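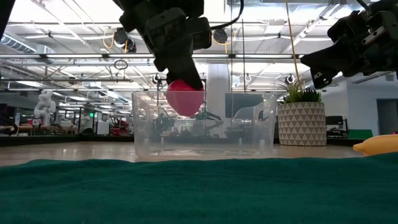
Okay, it's October, which means I'm going to be insufferable about preseason basketball for a while, so here is my long rambling thread on why I think this Clanetti team is going to be a lot more fun than people are giving them credit for. Get a coffee. (1/16)

First, the background for anybody new. Clanetti is our semi-pro club, they play in the old gym over on the Futau side of the river, and last season they were, bless them, a really frustrating watch. Great first quarters, and then the legs went and so did the shot selection. (2/16)

I went to nearly every home game, and I can tell you the walk back to the car got quieter every week. We lost so many in the last four minutes that my section started putting their coats on early, which I thought was rude but I understood it. (3/16)

So what's different? Mainly the bench. They brought in two guards from Chege over the summer, and if you've ever watched Chege you know they play defense like somebody insulted their mother. Full court, all night, even up by 20. I love it. I hated it when it was happening to us! (4/16)

The taller of the two is also a much better passer than I remembered. In the Friday scrimmage he threw a bounce pass through traffic on the break that made the whole row behind me go "ohhh" at the same time, and those folks don't go "ohhh" for just anything. (5/16)

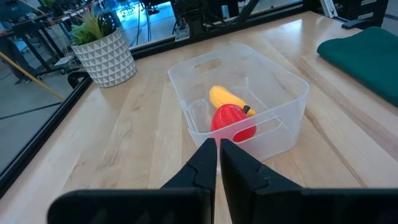
And it matters because our center has been begging for a guard who'll look inside for, what, three years now? He runs the floor every single time, gets deep position, puts his hand up, and then watches a contested jumper sail over his head. The man has the patience of a saint. (6/16)

I do worry about the shooting. You can't win in this league anymore if the other team is happy to leave three of your guys alone on the perimeter, and last year they were very happy to do it. The corner threes especially were painful. Wide open, feet set, front rim. (7/16)

The new coach seems to know it, too. They ran a lot more movement in the scrimmage, guys cutting off the post and then popping back out to the wing, so at least the shots were in rhythm. A few even went in! I'm choosing to be encouraged by that. (8/16)

Now, the schedule. We open at home against Lendex, who won the whole thing last spring and brought back pretty much everybody. I've seen people calling it a guaranteed loss and I'd just gently say that champions are sometimes a little sleepy in the first game. Get them early, I say. (9/16)

What you can't do against Lendex is turn the ball over up top. They live on that. Their small forward had 42 on us in the playoffs and I swear half of it was layups nobody was within ten feet of. I still think about that night when I'm trying to fall asleep. (10/16)

If I were drawing it up (and I am absolutely not qualified, I coached fourth graders for one winter and we mostly worked on shoelaces), I'd slow it down, throw it into the post on every trip, and make their bigs work until they're tired and grumpy. (11/16)

I'd also start the younger Chege guard and bring the veteran off the bench. I know that won't be popular, he's been here forever and he signs everything for the kids, and I adore him. But his best stretches last year came against second units, and he'd still be out there to finish games. (12/16)

A word about the building, too. The official capacity is 2000 and the crowd for our last home game was announced at 722, which felt generous from where I was sitting. It's such a good gym when it's full. The ceiling's low and the noise just bounces around in there and you feel it in your chest. (13/16)

So please, if you've been meaning to come, come to the opener. Bring the kids, bring your neighbor who only watches football. Sit on the visitors' side if you can, the bleachers are less wobbly and the popcorn line is shorter over there. Parking behind the bakery is free after six. (14/16)

Predictions, so you can all yell at me in the spring: a winning record, barely. Third place. The center makes the all-league team and finally gets the ball enough to deserve it. We split with Chege and both games are ugly. And we win one playoff game at home, on a night when I've lost my voice by halftime. (15/16)

Thanks for reading all of this, you're very patient people. I'll be in my usual seat for the opener, left of the scorer's table in the green knit hat, and if you see me come say hi and tell me why I'm wrong about the starting five. Tip is at seven, doors at six. Go Clanetti! (16/16)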